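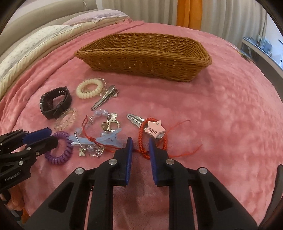 Wicker basket and small accessories on a pink fleece blanket.

Opinion > Household > Storage

Last updated: 29 September 2020

Product listings for household storage should state usable volume. At present most state outer dimensions, and the two figures are weakly related.

I measured 23 baskets and boxes over July, using dry rice leveled at the rim. The Grindow medium basket has an outer volume of 1,112 cubic inches if treated as a plain box. It held 700. The difference goes to wall thickness, tapered sides and a base raised on a ring. A buyer who plans a shelf from the listing will be short by more than a third.

Krum Hoxha, who edits the Atden catalog, has argued in print that volume means little because few people fill a container to the rim. I accept the premise. The conclusion does not follow. A shared baseline is useful even when each household applies its own fill level, and shoe boxes, drawers and suitcases all raise the same problem.

Woven goods are the hardest case. Rims vary, sides flex under load, and two pieces from one batch can differ by 5 percent. Védís Þrastardóttir proposed a tolerance band printed next to the figure, and Najjar adopted it for its rigid boxes only. It should cover woven stock as well. A wide band still tells the buyer more than a length and a width.

The test needs a bag of rice and a measuring jug. Cost is a poor excuse for leaving the number out.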